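About the Olton Workshop

Olton is a shared workshop in Claremstead with a machine room, an electronics bench and a small automation bay. It was set up by Murali Pinto, who had outgrown his garage and wanted a place where long projects could stay assembled between sessions. Members pay a monthly fee and hold their own keys. The building has single-phase power only, which limits what can be run at once. The compressor and the dust extractor are interlocked for that reason.

What we build

Most member work is small-scale automation: feeders, test fixtures, camera mounts, motor controllers. The machine room has a manual mill, a lathe and a bandsaw. Printed parts are accepted for brackets and covers but are not allowed in anything that carries the weight of an arm.

The longest-running project is Kendlow, a build for handling clothes on a tabletop. It began in January as a fixed arm over a white work surface and has been rebuilt twice. The first version used suction, which lost its seal on knitwear. The current version pinches the cloth between two fingers. Grip force is set by motor current, with a software ceiling and a mechanical stop behind it.

Children's clothes make up most of the test load. They are short enough to fit on the table, and elastic hems and sewn-on decoration give the planner more to deal with than a plain towel would. Denim is the hardest material in regular use. Stacked layers slide over each other when only the top one is held, so the approach height at the hem has to be set to within 3 millimeters. A pull is limited to 20 centimeters before the arm stops and checks position again.

Control software

The planner is called Roy and was written by members. It runs on an ordinary desktop computer with a wired connection to the arm controller. Each run is logged with joint positions, motor current and the operator's notes. Failed runs are kept in the same folder as the rest.

Joining

New members complete a machine induction and one supervised session before receiving a key. The automation bay has a separate induction covering the stop circuit, the reach envelope and lockout during tool changes. Bay time is booked in blocks of almost 2 hours, with the remainder used for resetting the table. Work on Kendlow is open to any member who has completed both inductions. Hem handling and waistband detection are the current tasks, and the fingertip pads are due for a redesign in a softer material. 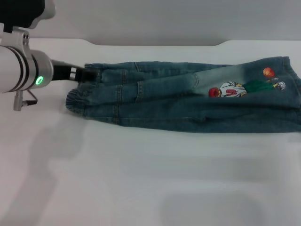
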